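公司茶水间为什么越来越没人去了

赶着写的，想到哪写到哪，错字见谅。

上周跟唐桂兰吃饭，她在 Wurnero 做行政，讲起他们楼层要撤茶水间。理由很现成：面积贵，使用率低，外卖方便。一张表格发下来，谁也没反对。我听了一晚上不舒服，回家路上还在想。

使用率低，这话我信。可为什么低？

我刚上班那年，中午十二点，整层楼的人端着饭盒排队。两台机器，前面七八个人，不聊天怎么办，总不能盯着墙。我就是在那条队里认识财务的，认识仓库的，知道了谁家孩子要中考，哪个供应商又拖货。后来报销卡住了，一个电话就解决。流程上没写，靠的就是排队时混的脸熟。

现在呢。午休缩到四十分钟，会议经常开过头，一点钟还有人在喊“再占大家两分钟”。饭在工位上吃，左手筷子右手鼠标。带饭的人少了，带了也懒得去热，凉着扒两口。你把人的时间榨干净，再回头统计茶水间没人，这个帐算得不老实。

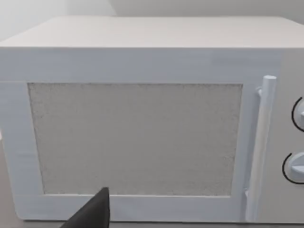
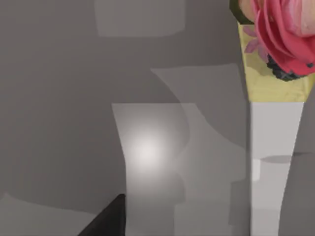

再说钱。桂兰那边的数字，全员200人，茶水间一年的水电维护分摊下来，每人不过几十块。同一年，请外面的顾问来做“团队凝聚力”，一个下午，花了多少她没好意思讲，反正午餐还是冷的三明治。大家围成圈传一个球，传到谁谁说一件感恩的事。唉。

有人会说，年轻人不爱跟同事打交道，下班各走各的，别拿老一套要求人家。这个我同意一半。不想社交是正当的，我自己也有不想说话的日子。可茶水间的好处恰恰是松，去不去随你，站一分钟就走也行，没人点名。团建可不是，团建要签到的。

还有一种人最容易被忘掉：夜班的，保洁的，胃不好只能吃自己家饭的。他们不填问卷，填了也没人看。表格上那个“使用率低”，低的那一点点里头，说不定天天都是他们。

我不是怀旧。以前那个茶水间也脏，冰箱里有过放了一个九月的酸奶，水槽堵了推来推去没人管。该修修，该换换。Desine 那栋楼去年就是把茶水间挪到了靠窗的位置，加了张长桌子，听说中午要抢座。挪个位置而已，没多大工程。

所以我的意见很简单，别急着撤。先把午休还给人，足足一个钟头，会议不许碰。试三个月，再去数人头。到时候还是没人，那你拆，我一句话不说。

桂兰说她会在会上提一提。她又补了一句，会定在中午十二点半。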